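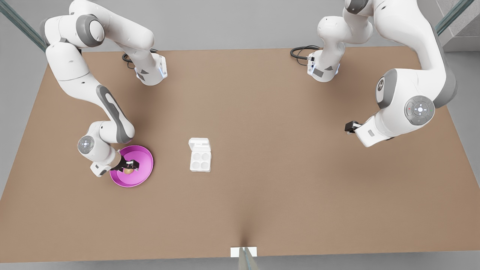 Spring Safety Walk-Through for a Shared Sewing Room

Print this page | E-mail this page
523 shares | 4 comments

Every March I do a slow lap of our sewing room in Hiltham with a clipboard and a cup of coffee, and every March somebody asks if they can have a copy of the list. So this year I've typed it up properly, with my comments left in, and you're welcome to it. Our place is on the ground floor of the old Wotetden building, over 4,000 square feet if you count the stock room and the hallway, so some of you with a spare bedroom and one machine will want to skip a good half of it. Take what's useful and cross out the rest!

I mark each item OK, FIX or ASK. ASK means I need somebody who knows more than I do, and I try not to be proud about it.

1. Floors and walkways

[OK] Main aisle clear from the front door to the back door.
[OK] Mats lying flat, with no curled corners.
[FIX] Threshold strip at the stock room door.
Comment: The strip has lifted at the left-hand screw again. I put a longer screw in last fall and was very pleased with myself, and it lasted until about the holidays. The wood underneath has gone soft, I think, so I'll need to fill the hole first and let it set overnight.

[OK] Pins and needles swept up, including under the radiators.
Comment: Please use the magnet on the long handle for this. It hangs by the broom. A broom alone pushes pins into the gap by the baseboard, where they stay until someone walks in wearing thin slippers. (Me, two winters ago.)

2. Cutting tables and work tops

[OK] Tables steady when you lean your whole weight on each corner.
[OK] Nothing sticking up on the surface that could snag cloth or a sleeve.
[FIX] Edge trim on the table closest to the sink.
Comment: I run the back of my hand along every edge, very slowly, and I've never found a better way. There's a spot near the sink where the trim catches. A bit of fine sandpaper will see to it for now.

[OK] Rotary cutters closed and back in their tray.
[OK] Spare blades in the tin, used blades in the jar with the slotted lid.
Comment: The jar is about two-thirds full. When it reaches the tape line it gets sealed and swapped for a new one. Don't tip it out to sort it, please, even if you're sure there are a few good ones left in there.

[ASK] Table height.
Comment: I've had a few sore backs mentioned to me since we switched to the bigger tops, mine included. The usual advice is to set a cutting table near the height of your hip, but of course hips come at all sorts of heights, and we share. I've put the question to our regulars and have had some lovely long answers. 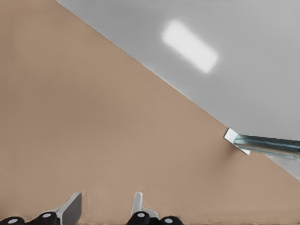 Monique Baudry wrote back that she'd leave the tables alone and keep a thick foam mat on hand for the taller folks' opposite problem: it's the short ones among us who are reaching up, and a mat gives them a lift while being kind to the knees. She did add that a mat with a sloped edge is worth the extra money, and that she'd want it picked up at the end of every session.

I like that very much and will try it before we start taking legs off anything. Bed risers were also suggested, the plastic cups you set under each leg. I'm a little nervous about those on tables that people push against all day, so they stay on the ASK list.

3. Irons and pressing

[OK] Irons switched off and standing upright when not in use.
[OK] Cords free of scorch marks, cuts and sticky tape.
[FIX] Cover on the long pressing board.
Comment: Worn through to the padding at the wide end. I have a length of cotton put by for it and will get to it before the quilt class starts up.

[OK] Each iron on its own wall outlet.
Comment: No power strips for irons. I know it means a bit of a shuffle when four people want to press at the same time, but we've blown the breaker before, and the panel is in the stock room behind everything heavy we own.

[OK] Distilled water bottle labeled on both sides.

4. Machines

[OK] Foot pedals slide freely and come back up when released.
[OK] Belt and needle guards in place.
[FIX] Work light on the old Pelleno.
Comment: It flickers when the table is bumped. I've changed the bulb, so now I suspect the little socket. There's a note taped over the switch asking people to use the clip lamp in the meantime.

[OK] Machines lifted by two people if they're going farther than the next table.
Comment: I'm listing this as OK on the honor system. You know who you are.

5. Shelves and fabric storage

[OK] Heavy bolts on the bottom shelves.
[OK] Wall anchors tight.
[OK] Clear space of at least 16 inches below the ceiling.
[FIX] Step stool rubber feet, one missing.
Comment: I've taken the stool out of the room altogether until the new foot comes. The box of 500 snap fasteners is on a low shelf for now, so nobody should need to climb for it.

6. Fire and first aid

[OK] Extinguisher needle in the green, pin in place, nothing stacked in front.
[OK] Smoke alarm tested with the button. Warn people first!
[FIX] First aid kit.
Comment: We're out of the small bandages, as we always are, and low on burn gel. The tweezers had wandered off to somebody's thread drawer and have been brought home. I'd like to keep a second pair in there.

[ASK] Exit sign over the back door.
Comment: It looks dim to me in the late afternoon. I've asked the building office to come and take a look.

7. Last thing before locking up

[OK] Irons unplugged, and touch each plug as you go by.
[OK] Scrap bin emptied if it has oily machine rags in it.
[OK] Back door bolt thrown, hall light left on.

I'll go round again once the FIX items are done and change the marks. If you find something I've walked past, leave a note on the clipboard by the kettle.

— Sandrine Gaillard

Print this page | E-mail this page

Comments (4)

Patricio Pastor
We've used your list from last year nearly word for word, thank you. For the stripped screw hole, try wooden toothpicks and a dab of wood glue, snapped off flush. Ours has held through two winters.

Florian Pichon
Do you check extension cords under a separate heading? I couldn't find them and we have far too many.

Sandrine Gaillard
Florian, you're right, they fell off when I typed it up! They belong under irons and pressing: no cord under a mat, none running across the aisle, and coil them up loosely at night. Patricio, I'll get toothpicks tomorrow.

Tuncay Kurtuluş
On the mats, buy one and let people fight over it for a month before you buy more. We bought a whole set and half of them are still rolled up in a closet.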